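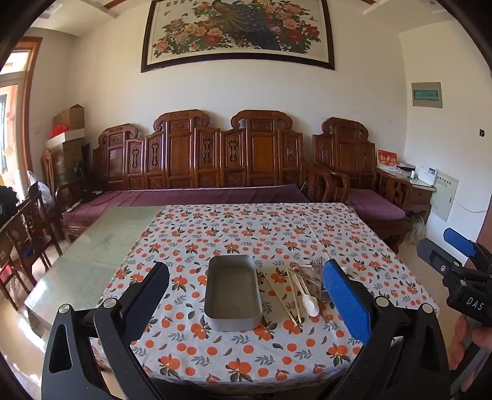

1/ Field notes on the Pandden aster, for those who asked

Reading time: 4 min

I've spent two seasons looking for a small aster that was last collected on the Pandden flats before the road went in. Putting what I know in one thread.

2/ The plant is short, pale purple, and easy to pass over. It flowers late, after most people have stopped surveying. That probably explains a good part of the gap in the records.

3/ There are 15 pressed sheets that carry the name. I have looked at all of them. Four are mislabeled and belong to a common roadside aster. The leaf bases give it away if you use a hand lens.

4/ The rest come from two places: the flats and a seep on the old Rosenthal grazing lease. The labels are short. One says "wet ground, past gate." There are three gates.

5/ Imani Nguyen-Tran went through the county survey books in January and found a sketch map that puts the seep on the north side of the creek. I had been searching the south side for a year.

6/ We walked the north side last fall. Found the seep, found sedges, found a lot of reed canary grass. No aster. The grass is thick enough that I would not call the search complete.

7/ A note on words. "Not seen for 60 years" is a fact about visits. "Extinct" is a claim about the plant. The state list still has it as "historical" and I think that is correct for now.

8/ Seed is the other question. Some asters keep in the soil for a few years, most don't keep for long. I would not expect much from a seed bank under canary grass, but soil samples are cheap. We took 80 small cores and they are in trays at Stokwood.

9/ So far the trays have given us rushes, willowherb and one thistle. They stay under lights until summer.

10/ If you have old sheets from this area in a school or private collection, please check the label for "Pandden" or "Rosenthal lease." A phone photo of the label and one leaf base is enough.

11/ Please don't go digging at the seep. The ground is soft, the bank is already cut up by cattle, and the landowner has been good to us – I'd like that to continue.

12/ Next trip is late September. I'll add to this thread if anything comes up in the trays before then.

Posted 28/02/2020

Comments (3)

creekside_dale: My aunt taught biology near there and kept a plant press. The boxes are in my garage. Will look for those labels.

Ulus: Did you try the ditch below the culvert? Same water, less grass.

m_harrow: Thanks for explaining "historical." I had been reading it as extinct.

Recent threads
Telling sedges apart without flowers
What a herbarium label should say
Canary grass: two years of cutting, results so far
Trip report, upper creek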